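5. Using the portable induction cooktop

This section is for guests of the Ivmont apartments. The cooktop is kept in the lower kitchen cabinet, together with the white pot. Please read all steps before the first use, also if you have an induction cooktop at home.

5.1 Where to place it

1. Put the cooktop on the black table, in the middle. The surface must be flat and dry.

2. Leave 10 cm free space on every side. The air comes out at the back and it must not be blocked.

3. Move light things such as paper, napkins and plastic bags to another place. The fan can pull them against the air opening.

4. Connect the plug directly to the wall socket. Do not use an extension cord.

Caution: Do not put the cooktop on top of the oven or on the sofa table. The sofa table has a glass plate and it is not made for heat.

5.2 Which pots you can use

The cooktop heats only pots with a magnetic bottom. The white pot from Manditz is suitable. The small coffee maker in the cabinet is not suitable, please use it only on the big stove.

If you bring your own pot, hold a magnet from the refrigerator door to the bottom. When the magnet stays, the pot will work.

Note: An empty pot becomes hot very fast. Put water, oil or food in it before you switch on.

5.3 Switching on and cooking

1. Place the pot in the center of the cooktop.

2. Press the power button one time. You hear a short sound and the display window shows a line.

3. Choose the level with the plus and minus buttons. For soup and rice, begin with a middle level. For boiling water you can take the highest level, but stay in the kitchen.

4. If you want to use the timer, press the timer button and then plus. The longest time is 30 minutes. After this the cooktop switches off by itself.

5. If you take the pot away, the cooktop waits for a short time and then it stops. This is normal and not a fault.

6. Keep the things you need for the meal close to the cooktop, on the left or right side, but outside the free space from 5.1. Bowls can stand in front of the basket. Turn the pot so that the handle does not point over the front edge of the table, especially when children are with you. 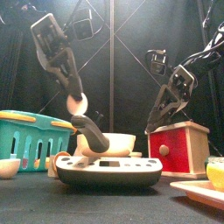
7. When you finish, press the power button again. The fan can run a little longer – do not pull the plug until it is quiet.

Caution: The white top gets its heat from the pot and stays hot after cooking. Do not touch it with your hand for 10 minutes.

5.4 Cleaning

Wipe the top with a soft damp cloth and one drop of dish soap. The buttons are the place where food collects, so go over them twice. Never hold the cooktop under running water.

Do not use steel wool or powder. Scratches on the white top cannot be repaired and we must charge 50 euros for them.

Wash the pot by hand and dry it before it goes back to the cabinet.

Eltier Holiday Homes, version of 2/13/25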